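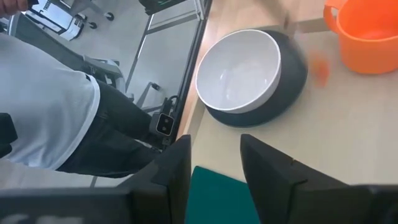
3.2 Schedule overruns in the demolition phase

The Borkstead case covers the removal of the old municipal stadium and the start of work on its replacement. Records were taken from the client's project register, which lists 1,858 entries for the demolition phase, including permits, bid notices, site instructions and change orders. Each entry was coded by Zalewska and then checked by Hallgrímsson. Entries coded differently were discussed until both coders agreed.

Demolition was planned to begin in June, but the contractor took possession of the site 14 weeks late. Two causes account for the whole of this delay. The first bid round was canceled after the lowest bidder, Sterer, was found to have received revised quantities before the other firms. The second round was held under sealed terms and won by Zilard, but the award could not be signed until the asbestos survey of the west stand had been repeated.

Figure 3 gives the delay by cause and by contract stage. The bars show weeks lost against the baseline program; time recovered by later resequencing is not deducted.

Figure 3. Delay in the Borkstead demolition contract, by cause and stage.

Most of the lost time falls before any physical work. Once on site, Zilard took down the roof and upper tiers within the planned period, and the foundations were cleared 2 weeks early. The gain was not passed on to the construction contract. The start date in that contract had been fixed separately, and Vídalín, the main contractor for the new venue, had no duty to accept the site before it.

The result differs from the usual account of stadium overruns, in which ground conditions and design changes are given the most weight. In this case neither appears in the register as a cause of delay before handover. We therefore treat procurement as a separate stage in the model set out in Section 4, with its own float and its own risk allowance.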